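Temurex oil on wooden utensils — worth it?
Woodcare board > Kitchen and table

grainchaser
Posted 2019-12-30
Has anyone used the Temurex "lifetime" oil on chopsticks and spoons? The label says one coat lasts 1,000 washes. I paid for two bottles at the shop in Vedmont and now I'm wondering if I got taken.

plum_lid
One thousand washes according to who? I've oiled cutting boards for years and never had a coat last past a month. It's mineral oil with a nice label.

Orninura_fan
Not the same thing. Mineral oil never cures, and Temurex is supposed to harden. I did my spoons in March and they still bead water.

plum_lid
Supposed to. Do they list what's in it? Last I looked they didn't.

grainchaser
They don't. It says "plant based blend" and that's it.

tallow77
Thin sticks are a bad test anyway. The tips sit in hot soup and get chewed on. I use plain tung oil, three coats, and let it sit a good long while before anybody eats with them. Engelbrecht sells a decent one for less than half the price.

Orninura_fan
Tung takes forever to cure and some people with nut allergies stay away from it. You should mention that.

tallow77
Fair. I still wouldn't pay for a blend they won't name.

grainchaser
Well, I have the bottles, so I'm going to do half the set and leave the rest bare. Brown wood, pale at the blunt end:

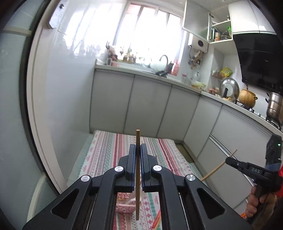
plum_lid
Bare will do fine if you dry them right after washing. Most of what gets sold as protection is just people not soaking their stuff overnight.

Orninura_fan
Bare ones go fuzzy. Mine did, and I never soaked them.

plum_lid
Then sand them — costs you a scrap of 400 grit.

grainchaser
I'll post again when the first ones go dull. Not holding my breath for a thousand.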